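Stustness handheld gripper kit, worth it or not?
Forum: Home and Small Lab Robotics > Kits and Services
Started 9 Aug 2023

gravelpit
Has anyone here paid for the Stustness kit? You get a pair of handheld grippers with soft finger pads, a box of printed markers, and an account on their training service, which they call Temari. You do a kitchen chore with the grippers, upload the recordings, and they send back a policy for your arm. The sales page says a new user can go from unboxing to a working pour "in an afternoon." I have been burned by afternoons before. I have a Dollby arm on the bench and no patience left for calibration.

knurl_and_co
I have it. The grippers are good. The afternoon is a lie. Calibration took me two evenings, and the manual skips the step where you tell the software which marker is left and which is right. Get that wrong and everything still runs, it just learns garbage.

halfmoonbench
Mine calibrated fine the first time. Did you print your own markers? The manual says not to.

knurl_and_co
I used the ones in the box. The sheet had a slight curl so I pressed it flat under some books. If a curled sticker sinks the whole thing then they should ship better stickers.

gravelpit
What about Temari itself? I can live with fiddly hardware. I don't want to rent a black box.

oatsandbolts
It's a black box. You upload, you wait, you get a file. My first policy came back after 15 hours and it closed the gripper next to the cup. Support told me to record more. I did, and the second one was better, but I have no idea if that was the extra recordings or something they changed on their end. There's no version number on anything you get back. I asked for one and was told it was "on the roadmap for December."

halfmoonbench
You can export the raw recordings and train your own. I don't see how that's a black box.

oatsandbolts
You can export the video and the gripper width. The pose tracks come out in their own format and the converter is a paid add-on. So you can export it the way you can take your couch home from a rental.

halfmoonbench
OK, I didn't know the converter was extra. That's annoying. I still think people expect too much from the first policy. It's a starter kit.

gravelpit
A starter kit at that price? The old Sakai set did most of this with a worse camera and you owned every file.

knurl_and_co
The Sakai set also fell apart. I went through two of them. Credit where it's due, the Stustness jaws are stiff and the pads grab odd shapes well.

tallow
I've been on this kit for 7 weeks and I came in expecting to return it, so take this as a grudging report. I skipped the cup demo everyone posts and went to dry goods, soybeans and mung beans mostly, because a cup tells you nothing about load. With a pot of beans the weight hangs out past the grip, and a weak hold on the handle shows up right away. I pinch the handle close to the pot and keep the bowl tipped so I can watch the beans.

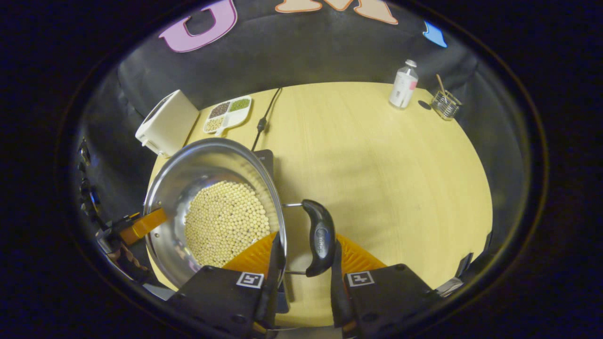 My gripes are with what comes after. I gave Temari a batch of bean recordings and the policy that came back lifts well enough, then tilts too fast at the end. I tried it 10 times on the arm and 7 were clean pours. The other three I swept up. The sales page would call that "reliable." I would call it a thing I won't run over carpet. Also, shiny metal seems to bother the tracking. I can't prove that, but the runs I did with a plain plastic bowl had fewer dropouts.

oatsandbolts
Did you change the lighting between the metal runs and the plastic ones?

tallow
Yes, which is why I said I can't prove it. I moved a lamp. I'll redo both with the lamp left alone when I have a free evening.

halfmoonbench
7 out of 10 on loose beans with a home setup is pretty good in my book.

gravelpit
It's pretty good if you were told to expect it. They sell it as finished. Tallow, would you buy it again?

tallow
The grippers, yes. The subscription, no, at least until they put a version number on the files and include the converter. I asked if they'd sell the hardware alone and got a link to the bundle page.

knurl_and_co
Same link I got. There are used pairs around if you wait — check that the pads aren't torn at the base before you pay.

gravelpit
Thanks, all. I'll look for a used pair and train on my own machine. If anybody has written a converter for the pose files, please post it.

oatsandbolts
I have half of one. It reads the positions but the rotations come out wrong. I'll put it up in the code section tonight and somebody better at this can fix it.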